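### 4.3 Greifen am Rand: Demonstrationen mit flachen, geformten Objekten

Die bisher besprochenen Aufgaben (Abschnitte 4.1 und 4.2) kommen mit Objekten aus, die sich mittig fassen lassen. Mit der dritten Aufgabengruppe verlassen wir diesen bequemen Bereich, und aus unserer Sicht beginnt hier der spannendste Teil der Arbeit. Schuhsohlen und verwandte Formteile sind breit, liegen flach auf und bieten einem Parallelgreifer nur an wenigen Stellen eine brauchbare Angriffsfläche. Wer sie aufnehmen will, muss an den Rand, und der Rand ist bei jedem Modell anders geformt.

Der Datensatz *Lovberg* enthält für diese Gruppe 254 Demonstrationen an 14 Objekten. Alle wurden mit dem handgeführten Greifer aufgenommen, dessen Kamera fest mit dem Werkzeug verbunden ist. Die demonstrierende Person sieht das Objekt direkt, die Policy später nur das, was die Kamera liefert. Gerade bei großen Teilen ist dieser Unterschied erheblich: Kurz vor dem Kontakt füllt das Objekt einen beträchtlichen Teil des Bildes, seine Gesamtform ist kaum noch zu erkennen, und die Entscheidung über den Griffpunkt muss aus lokalen Merkmalen der Kante abgeleitet werden.

Wir haben deshalb die Annäherungsphase gesondert annotiert. Sie beginnt, sobald einer der beiden Finger den Objektumriss im Bild überlappt, und endet mit dem ersten Schließbefehl. Für jede Demonstration speichern wir die Öffnungsweite, die Werkzeugpose relativ zum Phasenbeginn und eine Maske der Kante. Die Masken stammen aus einem halbautomatischen Verfahren; 7 Prozent mussten von Hand nachgezogen werden, überwiegend bei hellen Teilen auf hellem Untergrund.

Auf diesen Daten vergleichen wir zwei Varianten derselben Diffusionspolicy. Die Basisvariante erhält das vollständige Kamerabild. Die Variante *Longo* bekommt zusätzlich einen vergrößerten Ausschnitt, der den Fingerspitzen folgt. Beide werden mit jeweils 5 Zufallsinitialisierungen trainiert und auf demselben Arm ausgeführt.

Das Ergebnis hat uns wirklich gefreut! Longo korrigiert die Ausrichtung noch auf den letzten Zentimetern und dreht das Werkzeug so, dass die Finger die Wand quer zu ihrem Verlauf umschließen. Die Basisvariante fährt die Kante meist auch an, legt sich aber früh auf einen Winkel fest und schiebt das Teil dann vor sich her. Besonders deutlich wird der Abstand bei gewellten oder gekerbten Rändern, also genau dort, wo wir vor den Versuchen am wenigsten erwartet hatten. Unsere Vermutung ist, dass die regelmäßige Struktur der Kante im Ausschnitt als eine Art Orientierungshilfe dient. Abbildung 6 gehört zu dieser Objektklasse.

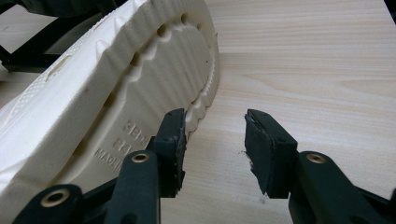
**Abbildung 6:** Kamerabild des handgeführten Greifers an einer cremeweißen Schuhsohle mit gewelltem Rand. Der linke Finger überlappt die Sohle, zwischen den beiden Fingerpolstern liegt die freie Tischfläche.

Flondness wandte nach Durchsicht einer früheren Fassung ein, der Vorteil des Ausschnitts könne schlicht an der höheren Auflösung liegen, und bat um einen Vergleich mit einem gleich großen, aber ortsfesten Bildfenster. Der Einwand ist berechtigt, und wir haben den Versuch gern nachgeholt. Das ortsfeste Fenster verbessert die Basisvariante bei glatten Kanten, bei gewellten bleibt es hinter Longo zurück. Die Auflösung erklärt also einen Teil des Effekts, das Mitführen des Fensters einen weiteren. Beide Anteile sauber zu trennen, erlaubt unser Versuchsaufbau bislang nicht.

Offen ist außerdem der Einfluss der Fingerpolster. Mit zunehmender Abnutzung ändert sich die Reibung am Kontakt, und die Demonstrationen enthalten diese Änderung, ohne dass sie irgendwo vermerkt wäre. Für die Nachfolgeaufnahmen unter dem Namen *Favunon* protokollieren wir daher den Polsterwechsel je Sitzung.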